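Recording two-handed demonstrations with hand-held grippers

9 min read

By Lalit Yadav
Posted Feb 10, 2024

These are the working steps for recording tabletop demonstrations with a pair of hand-held grippers and a head camera. They assume the Budstead recording software is installed and the grippers have been assembled and charged. Model training is covered on a separate page. If you are recording for the Hanitz task set, read the naming section near the end before you start, as its folder layout is different.

1. Write the task card first

A task card states the start layout, the goal and the end condition. Keep it to one goal. "Move the lamp to the left side of the table and let go" is a usable card. "Tidy the table" is not, as two people will read it two ways and the resulting episodes will pull the policy in different directions.

The card should also say which hand leads. For objects that one hand can lift, pick a lead hand and have the other gripper hold still in view of the head camera. For objects that need both hands, write down which hand makes first contact. Mixed hand order within one task was the largest single source of bad rollouts in our July batch.

2. Calibrate

Run the calibration once per session and again after any drop or hard knock.

Open each gripper fully, close it fully, and hold each position until the width readout stops moving. Save both values. Then hold the grippers in front of the head camera and turn them slowly so that each marker face is seen in turn. The tool accepts the pass when the marker pose error stays under its limit on both sides. If one side keeps failing, wipe the marker faces and check that the cube is seated squarely on its mount. A cube that can be rocked with a fingertip will pass calibration and then drift during recording.

Set exposure by hand on all cameras. Auto exposure will step up or down when a white object fills the view, and those steps show up later as false motion in the tracker.
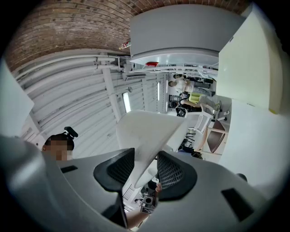
Check the clocks last. The three streams are aligned in software, and the offset between them is estimated from a sync clap: bring the two grippers together sharply, twice, at the start of the session. Look at the plot. Two clean spikes should line up across both motion traces, and the contact should fall on the matching head camera image. If they don't line up, restart the recorder and repeat. Don't try to fix the offset by hand afterward.

3. Lay out the table

Place the target object and the fixed objects according to the card. Then vary what the card allows. For the lamp task we change the start position and the rotation of the lamp between episodes, and leave the goal area alone. Small moves are enough. An episode set in which the lamp always starts at the same point teaches the policy to reach for that point whether or not the lamp is there.

Leave other objects on the table. A policy trained on a bare surface tends to fail on the first cluttered one. Keep clutter clear of the planned path unless the task is about avoiding it.

Cables need attention as well. Run them behind the operator with enough slack for full reach on both sides. A cable that goes tight in the middle of an episode changes the wrist motion, and the recording carries no label to say so.

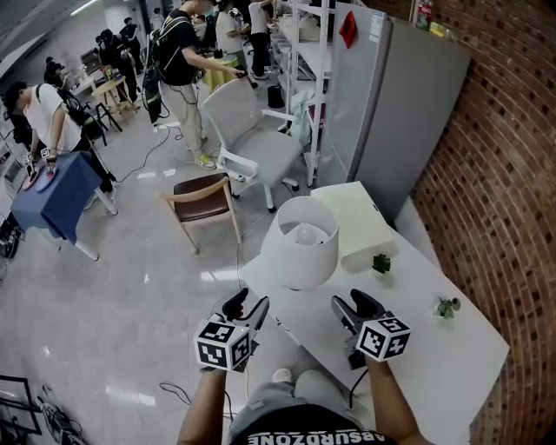

Two-handed lamp task, seen from the head camera. Both marker cubes are in view.

4. Record

Start each episode from the rest pose, with both grippers above the table and open. Press record, wait for the tone, and hold still for one second. Then do the task at an even pace.

Points to watch while moving:

- Approach with the fingers already open to the right width. Late opening near the object produces short, jerky width changes that are hard to learn.
- Close until the object is held, then stop closing. Squeezing harder does nothing useful and can bend a thin shade.
- Avoid sliding the object along the fingers after the grasp. If it slips, finish the motion, then mark the episode as failed.
- Keep your head pointed at the work. If a cube leaves the head view, tracking falls back to the wrist cameras alone.
- Don't speed up toward the end of a session. Compare your episode lengths with the first ten if you are unsure.

Release, back away from the object, return to rest, hold one second, stop. The final hold matters. Without it the trainer has no clear example of what "done" looks like, and the arm will hover or go back for a second grasp.

Anikó Fekete's rule for regrasping is the one we follow: one regrasp is allowed and stays in the set, tagged "recover". Two or more and the episode is dropped. A modest share of recoveries helps the policy. Too many and it learns to miss first.

For conical objects such as shades, grip the sides with both pads flat against the surface. Gripping by the rim is faster for a person and less stable for an arm. It also turns the open end toward the wrist camera at a steep angle, which hides the fingertips.

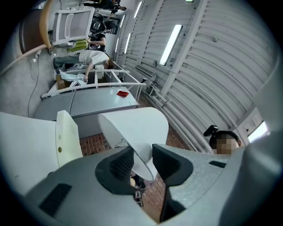 Wrist view with a white cone-shaped object held between the finger pads.

5. Review before you break down the table

Review on the spot, while the layout can still be rebuilt. Play every episode at four times speed and check the following:

Tracking: no gaps longer than five images on either gripper.
Width trace: no flat line during a grasp or release.
Start and end holds: both present.
Object: starts where the log says it starts.

On the last lamp session we recorded 96 episodes and kept 73. Of the rejects, 17 were tracking gaps, all from the same habit of looking up toward the goal area before the grasp was finished. The other six were double regrasps.

Our target is 50 clean episodes per operator for a new task before the first training run. Train on those, watch where the arm fails, and record the next set around the failures. Collecting a very large first set usually means collecting the same mistake many times.

6. Naming and upload

Use task, operator initials and episode number, in that order, with underscores. The Wungate server sorts by name and will interleave operators if the initials come first. Hanitz sets take one folder per layout instead of one per operator, with the task card saved as a text file in each.

Upload the raw streams, the calibration file and the review sheet together. The Kaushik converter refuses a session with no calibration file, and a file from another session will be accepted without warning and give wrong poses. Check the session code in its header before you send.

Rejected episodes go up too, in the "rejected" subfolder. They are used for tuning the gap detector. Don't rename or renumber them after review.

Known issue: on the current recorder build, stopping within half a second of the end tone can write an episode with no width trace. Wait for the tone to finish. Episodes already affected can't be repaired and should be recorded again.

14 comments
38 shares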